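Getting Dark Marks Off a Pale Wooden Table

I love a pale wooden table. It makes a room feel twice as bright, and it shows every single thing you do to it! Pencil, charcoal, soot, the grey dust from a sharpener: all of it lands in the grain and sits there looking permanent. Most of it isn't, so please don't reach for the sandpaper yet.

Start dry. A wet cloth on loose dark powder makes a grey paste and pushes it into the grain, and then you have a proper job on your hands. Go over the mark with a soft dry brush, working along the grain, and tip the dust into the bin. Then take a clean white eraser and use short, light strokes, brushing the crumbs away as you go.

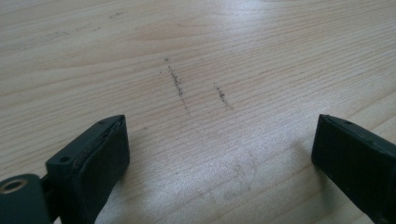
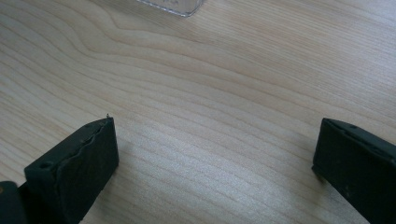
Clenon Makers' Club: Table and Bench Care

Speckled streaks like the two in the first picture are well worth trying with the eraser before anything else. Look out for cloudy patches too, as they're easy to miss until you get your eye down low and let the light skim across the top.

If a shadow is left behind, mix 500 ml of lukewarm water with one small drop of washing-up liquid. Dip a cotton cloth, wring it out hard (really hard, it should barely feel damp) and wipe the full length of the board, not just the spot. Dry it straight away with a second cloth.

Try all this on the underside first if you don't know what finish you've got. Oiled tops can go a little dull after washing, and a thin coat of the same oil, left for 8 hours, brings them back beautifully. Lacquered tops only want a buff.

Questions to Loubna Mahrous, who keeps the brushes and spare cloths in the tall cupboard.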